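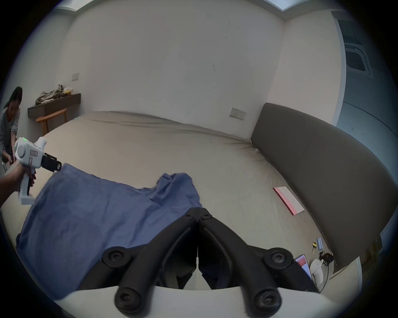 Small farms and smallholdings keep too many animals through the winter, and I include my own among them. We sell late, we keep the ones we like, and by July the paddocks are eaten down to the roots. I have kept sheep at Clollen for long enough to have made this mistake in most of its forms. The place runs to 31 acres, a good part of it wet, and in a decent year it looks as though it could carry twice what it does. That look is what catches people out. Spread a plain sheet over a wide bed and lay one blue cloth on it, and you see how much bare surface is left over. A field with a few ewes in it gives the same impression in May, and so we buy more ewes.

My view is that most of us should decide our numbers by what the ground will feed in February and stick to that figure when the grass is up. It is a dull rule and it costs money in good years. I lost sales last summer that I could have made with another dozen lambs. I also bought no hay after Christmas, and the year before that I had spent £1657 on it, most of it hauled over from Prurklow by a man who knew I had no choice.

The usual objection is that feed can always be bought in. It can, at a price, and the price goes up when everyone wants it in the same fortnight. Bought feed does nothing for the ground either. The sheep still stand on it. They still cut up the gateways and the strip along the trough, and the docks come into those patches first. I have one field, the long one by the Flallasov road, which was poached so badly that it took 4 seasons to come back, and the bottom corner never has. 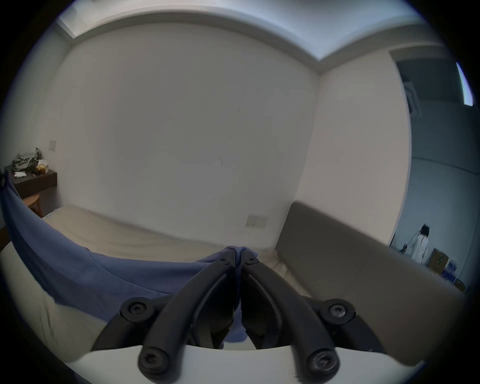

So how many sheep should a smallholder keep? Fewer than the books suggest for the acreage, and on heavy land a good deal fewer. The printed stocking rates assume reasonable drainage and even growth, and many of us bought our land at a price that should have told us it had neither.

I don't think the breed matters as much as people say. Hill sheep are lighter and will pick over rough stuff, but they also walk through a poor fence and then you are feeding them on the neighbour's grass and paying for it in other ways. I changed breed after a bad winter, thinking that would sort it out. What sorted it out was selling 6 old ewes I should have sold the autumn before.

Selling is the hard part. The prices at Seixas mart in the back end are often poor, and it is easy to come home with the trailer still full and tell yourself they will make more in spring. Sometimes they do. By then they have eaten the difference, and if one dies you have lost the lot. I would sooner take the low price and have the field.

There is a case for a small reserve, a paddock shut up in late summer and left alone until the new year. I do this now with the driest ground I have. It looks untidy and visitors ask if I have given up on it. The ewes go onto it after the first hard frosts, and it carries them into lambing with a bit of hay on the worst days.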